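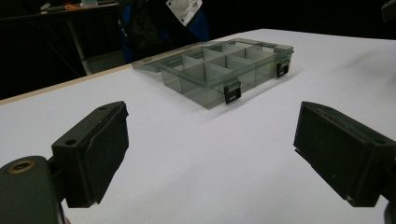
Page 3 of 20

Sterna FP-2 Replacement Finger Pads

Service notice: pad edge lift on early production

Applies to: Sterna two-finger grippers, hand-held and arm-mounted, fitted with textured pads from the first Braltness production run. Lot codes beginning BR-1.
Issued: 2025-08-16

Fault

On affected lots the adhesive layer under the pad can release along the leading edge. The pad then shifts under side load. Parts held by a lid edge or thin wall may rotate in the grip or drop during transfer. Fuzzy edges on the pad face are normal wear and do not indicate this fault. A pad that moves when pushed sideways with a thumb does.

The first reports came in March from a Hviid parts-handling cell, where a finger lost its pad during a lid-opening cycle. The bare finger block closed on a plastic box wall and cracked it. The controller logged no error - grip width was still inside the permitted window.

Inspection

Power down the gripper and lock out the arm before touching the fingers. On hand-held units, release the trigger and disconnect the cable.

Press each pad sideways at the top, middle and bottom. Any visible movement is a fail. Check both fingers, including the screw hole in the finger block for a backed-out screw. Inspect every 3,000 cycles until the pads have been replaced. Do not reglue a lifted pad. Cyanoacrylate hardens the backing and reduces grip.

Replacement

FP-2 pads from lot BR-2 onward use a wider adhesive layer with a primer step. Replace pads in pairs. Clean the block face with isopropyl alcohol, apply the primer, let it dry for 20 minutes, then seat the pad from the pivot end upward. Clamp overnight. Run the width calibration before returning the gripper to work; new pads are slightly thicker than worn ones and the closed position will read high.

Users running Arex controllers should also set the slip alarm to On. It ships as Off.

Ordering

FP-2 pad pair, matte black: part 3595
Primer pen: part 3610
Clamp block, reusable: part 3612

Pads from affected lots are exchanged at no charge. Quote the lot code printed on the pad bag or, if the bag is gone, the gripper serial number. Finger blocks damaged after pad loss are assessed case by case - keep the block and the loose pad together.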